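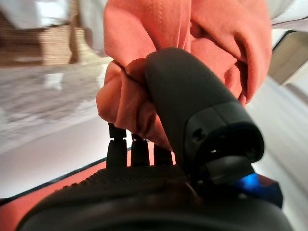

Reading time: 2 minutes

Albertina Bettencourt has spent most of her working life in laundries, and for the past two years she has been teaching the trade to engineers. Her verdict on whether a machine can take over the folding is short. "Not yet. Some of it, some days."

She works with Pendent, a small firm in Pidham that wants to sell folding hands to care homes and hotels. Her part is to say what a finished item should look like, and to turn down the ones that don't.

The trouble, she says, begins with picking up. "A plate is the same shape wherever you hold it. A sweatshirt has a different shape every time you touch it. If you grab it in the middle you get a knot, and then you have to find the shoulders." A person does that by feel, often while talking to someone else. A machine has to look, let go and try again.

Pentti Laaksonen, who runs the tests, doesn't argue. In June his team put 340 items through, mostly towels and tops, and 335 were lifted at the first or second try. Folding was another matter. A top took around 18 times as long as it takes Bettencourt, and she sent plenty of them back.

"Lifting is nearly there," he says. "Thick cloth is kinder to us than thin. Fitted sheets we don't discuss."

Would he have one at home? "No. I'd spend the evening watching it."

Bettencourt thinks sorting will come first – whites from colours, towels from clothes – and would be glad to hand it over. The Massawe laundry in Drarnport, where she trained, still sorts by hand from six in the morning. "That's the part that hurts your back," she says. "Folding I never minded."

Comments

Jo: My mum can't manage a fitted sheet either, so fair enough.

R. Dunn: What about socks? Pairing them is the job I'd pay for.

Kettle: 18 times slower is still quicker than my teenager.

Contact us | Copyright, all rights reserved | Back to top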